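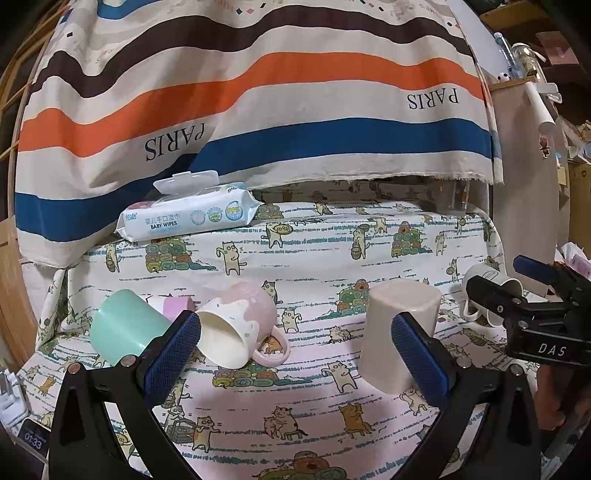

Can a group of students plan a week's walking in a mountain valley without hiring a car?

With a bit of patience over the bus timetable, we found that they can, and our group got to every trailhead we had chosen except one.

Our project began over a very long lunch, when Elsa Nurmi was trying to persuade the rest of us that Gravska deserved more than the single paragraph it gets in most guidebooks. She had been there as a child and remembered the lake, the plum dumplings and not much else, but she talked about it so fondly that we dropped our first idea (city breaks by night train) and never went back to it!

We stayed in Julby, the lowest village in the valley, and travelled up each morning on the 7.40 bus. Hugo Salcedo kept the route notes and I looked after the questionnaires, which we handed out at the bus stop, at the hut below Tudel and, when it rained, in the bakery. In all 76 walkers filled one in. Of these, 50 had come by car, and 10 of those told us they hadn't known there was a bus — a pity, as it is a lovely ride, with the river on one side nearly all the way up.

The hardest day was the climb to the Tudel saddle at 1,175 metres. The path is well marked as far as the hut and rather less so afterwards, and we lost the best part of an hour in the juniper before Hugo spotted a cairn. We would tell anyone going in November to start early and carry a torch.

The one trailhead we missed was the gorge path, where the last bus down leaves at 3.15 and the walk simply takes longer than that allows. Elsa has written to the bus company to ask about a later service in summer, and we are still waiting for a reply.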